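Gripper comparison: frequently asked questions
Cunthorpe test cell, last updated 11/12/21

14 comments | 6 shares

What are you comparing?
Two grippers, the Kenow and the Pfister, on the same bin-picking job. Both are parallel finger types. Lionel Sedgwick runs the trials and Vusumuzi Ntuli writes the controller code.

Does the arm change between runs?
No. Both grippers go on the same KUKA arm, with the same speed limits and the same approach height above the bin. Only the gripper and its finger settings change.

What do you pick?
Plain bars in red and dark green, taken from an open metal bin. We let them land however they fall, so some end up lying across each other. Those are the harder picks, and we score them separately. 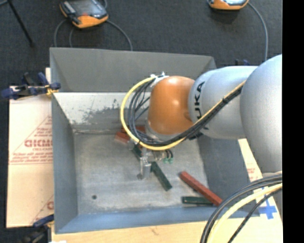 The arm over the bin, with red and green bars on the floor of it.

Why is the bin clamped?
In the first week of November a finger caught the wall and shifted the bin by 18 mm. Every pick after that was off. Clamps on the rim cured it.

How many picks make up a run?
Forty at first, now 70. The shorter runs gave scores that moved too much from one day to the next.

Which gripper is ahead?
The Kenow is quicker on bars lying by themselves. The Pfister does better close to the walls, where its narrower fingers have more room. We have not finished the crossed bars.

Have you had trouble with cables?
Yes. If the loop at the wrist is too tight it pulls when the wrist turns, and if it is too slack it can catch on the bin. Check it by hand at low speed before each run, at both ends of the wrist travel.

Will you test the Zura?
We have asked for one on loan. It needs a different mounting plate, so it will not be in this round.

Can I have the results?
Pick logs and finger settings will go up on this page when both sets are complete. Leave a comment if you want the controller code as well.

Share this page | 14 comments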